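손목 카메라로 집기 데이터 모으기, 3월 정리

블로그를 한동안 비워 두었다. 그사이 거의 매일 로봇 팔로 물건 집는 시연을 모았고, 잊기 전에 적어 둔다. 학습 결과는 다음 글로 미루고 이번에는 수집만 다룬다. 코드 이야기도 거의 없다.

지난 글 이후 바뀐 것

에피소드는 1547개가 되었다. 지난 글을 쓸 때는 377개였다. 그때는 저장 스크립트가 에피소드마다 폴더를 새로 만들고 이름을 내가 직접 넣는 방식이라 속도가 나지 않았다. 지금은 페달을 한 번 밟으면 녹화가 시작되고 다시 밟으면 끝난다. 이름은 자동으로 붙는다. 물건 이름과 지시문만 나중에 입력한다.

기록 도구는 Edell로 옮겼다. 전에 쓰던 Mustell은 영상과 관절값을 따로 저장해서 나중에 시간을 맞춰야 했다. 대부분은 잘 맞았지만 긴 에피소드에서 뒤로 갈수록 밀렸다. 한 프레임이나 두 프레임 밀리는 건 집기 직전이 아니면 큰 문제가 없다. 그런데 하필 중요한 건 집기 직전이다. 손가락이 닫히는 명령은 기록됐는데 영상에서는 아직 열려 있는 식이다. 이런 에피소드를 섞어서 학습시켰더니 팔이 물건 위에서 너무 일찍 손가락을 닫았다. 처음에는 모델 문제인 줄 알고 일주일을 썼다.

옛 데이터를 다시 살려 보려고 스크립트를 짰다. 그래도 296개는 시간이 맞지 않아서 버렸다. 위의 1547은 버린 것을 뺀 숫자다.

한 에피소드의 길이

나는 한 에피소드를 짧게 끊는 쪽이다. 팔이 대기 자세에서 출발하고, 물건 하나를 집고, 들어 올린 채로 잠깐 멈추고, 내려놓으면 끝이다. 여러 물건을 연달아 옮기는 긴 시연도 해 봤는데 중간에 한 번 실수하면 전체를 버릴지 그 부분만 자를지 매번 고민하게 된다. 짧게 끊으면 고민이 없다. 마음에 안 들면 지우고 다시 한다.

다만 실수한 에피소드를 전부 지우지는 않는다. 한 번 헛집고 다시 시도해서 집은 것은 남긴다. 태그를 retry로 달아 둔다. 지금까지 retry 태그가 붙은 것이 61개다. 비율을 더 늘려야 하는지는 아직 모르겠다. 일부러 실패하는 시연은 티가 난다. 내가 일부러 빗나가게 조종하면 빗나가는 방향이 늘 비슷하다. 그래서 지금은 진짜 실수만 남기고 있다.

들어 올린 다음 멈추는 구간은 원래 없었다. Yvonne Marsden이 넣으라고 했다. 우리는 메일로만 이야기하는데, 데이터 일부를 보내 주었더니 답장이 짧게 왔다. "집은 다음에 손목 카메라에 뭐가 보이는지 모델이 배울 시간이 없네요." 맞는 말이었다. 집자마자 바로 옮기면 물건을 쥔 상태의 영상이 대부분 흔들린다. 지금은 들어 올리고 마음속으로 둘까지 센 다음에 움직인다.

물건 고르기

처음 모은 데이터는 나무 블록뿐이었다. 블록은 모양이 단순하고 어디를 집어도 된다. 그 데이터로 학습한 모델은 블록을 잘 집었고 다른 건 못 집었다. 당연한 결과다.

그래서 집에 있는 것과 마트에서 산 것을 섞기 시작했다. 기준은 세 가지쯤 되는데 엄격하지는 않다. 손가락 사이에 들어가는 폭일 것. 떨어져도 깨지지 않을 것. 이미 있는 물건과 어딘가 다를 것. 마지막 기준이 제일 애매하다. 색만 다른 컵을 세 개 넣는 것보다는 컵 하나와 양말 하나가 낫다고 생각해서 그렇게 하고 있다.

투명한 재질이나 반짝이는 포장은 따로 신경 써서 넣는다. 손목 카메라는 가까이서 보기 때문에 반사가 크게 잡힌다. 팔이 조금만 움직여도 하이라이트 위치가 바뀐다. 깊이 센서를 안 쓰고 컬러 영상만 쓰는데도 이런 물건에서는 모델이 머뭇거린다. 물건마다 수를 똑같이 맞추지 않고 어려운 쪽을 더 많이 모으기로 했다.

원뿔 모양도 어렵다. 어느 높이를 집느냐에 따라 필요한 폭이 다르고, 경사가 있어서 쥐는 힘이 물건을 밀어내는 방향으로 걸린다. 뾰족한 쪽 끝을 쥐면 폭은 작지만 위쪽이 무거워진다. 넓은 쪽을 쥐면 손가락을 많이 벌려야 한다. 나는 둘 다 모은다.

배치와 조명

물건 위치는 손으로 바꾼다. 예전에는 격자를 그려 놓고 칸마다 하나씩 놓았는데, 격자선이 영상에 남는 게 싫어서 그만두었다. 지금은 대충 놓고, 하루 분량이 끝나면 첫 프레임만 모아서 겹쳐 본다. 한쪽에 몰려 있으면 다음 날은 반대쪽에 놓는다. 나는 오른손잡이라 그런지 물건을 자꾸 오른쪽에 놓는다.

주변 물건은 다 치우지 않는다. 목표가 아닌 물건이 같이 보이는 데이터가 필요하다. 초반 데이터는 바닥이 깨끗하고 물건이 하나뿐이라, 물건이 두 개 놓이면 모델이 그 중간으로 내려갔다. 지시문을 넣어도 마찬가지였다. 지금은 같은 배치에서 목표만 바꿔서 두 번 녹화한다. 먼저 하나를 집고, 원래 자리에 돌려놓고, 다른 하나를 집는다. 영상의 시작은 거의 같은데 지시문과 동작이 다르다. 이렇게 짝을 지은 데이터가 들어간 뒤로 중간으로 내려가는 일이 줄었다.

조명은 일부러 고정하지 않는다. 오전과 저녁에 나눠서 찍고, 그림자가 생겨도 그대로 둔다. 노출만 고정한다. 자동 노출을 켜 두면 흰 물건이 가까이 올 때 전체가 어두워져서, 같은 바닥이 에피소드마다 다른 색이 된다. 그 정도 변화는 있어도 된다는 의견도 있는데 나는 꺼 두는 쪽이 편했다.

손목에서 본 물건 두 가지. 먼저 끝을 쥔 타탄 무늬 원뿔 포장, 다음은 콜라병과 노란 과일 모양이 손가락 앞쪽에 놓인 배치다. 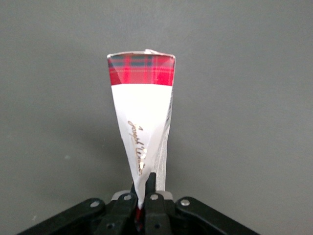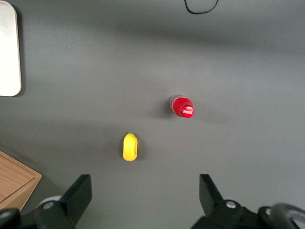 지시문 붙이기

지시문은 녹화가 끝나고 한꺼번에 쓴다. 녹화 중에 쓰면 흐름이 끊긴다. 처음에는 "빨간 병을 집어라"처럼 형식을 하나로 통일했다. 요즘은 같은 에피소드에 문장을 두세 개씩 단다. "병 좀 들어 봐", "노란 것 말고 빨간 것" 같은 문장도 넣는다. 장난감 과일은 이름을 어떻게 부를지 애매할 때가 많다. 레몬이라고 할 수도 있고 망고라고 할 수도 있으면 둘 다 적고, 색으로 부르는 문장도 하나 더 적는다. 사람도 그렇게 부를 테니까.

문장은 한국어와 영어로 따로 적는다. 기계 번역을 돌려 봤는데 "집다"가 자꾸 다른 동사로 바뀌어서 결국 손으로 고쳤다. 시간이 꽤 든다. 녹화 한 시간에 라벨링도 거의 한 시간이다.

검수

검수는 다음 날 아침에 한다. 당일에 보면 내가 뭘 하려고 했는지 기억하고 있어서 이상한 것도 그냥 넘어간다. 네 배속으로 돌려 보면서 세 가지를 확인한다. 지시문의 물건과 집은 물건이 같은지, 시작할 때 팔이 대기 자세에 있는지, 내 손이 들어와 있지 않은지. 마지막 것이 의외로 많다. 물건을 다시 놓고 손을 빼기 전에 페달을 밟는 버릇이 있다. 앞부분만 자르면 되기 때문에 버리지는 않는다.

폴더는 Dunmore라는 이름으로 묶어 두었다. 별 뜻은 없고 첫 번째 세트 이름이 Trestelport라서 비슷하게 지었다. Trestelport는 블록만 있는 세트고 Dunmore부터 물건이 섞인다. 학습할 때 둘을 어떤 비율로 섞을지 시험하는 중이다. 블록 세트를 아예 빼면 집는 위치가 조금 부정확해지는 것 같은데, 시드를 바꿔서 몇 번 더 돌려 봐야 한다.

남은 일

천 종류가 거의 없다. 수건과 양말은 집을 때마다 모양이 달라져서 원래 자리에 돌려놓는다는 규칙이 잘 안 통한다. 일단 규칙 없이 모아 보려고 한다.

페달 케이블도 바꿔야 한다. 가끔 한 번 밟았는데 두 번으로 들어가서 길이가 거의 없는 에피소드가 생긴다. 지금은 너무 짧은 파일을 자동으로 지우게 해 두었다. 새 케이블은 주문해 놓았고, 오면 그 부분 코드는 뺄 생각이다.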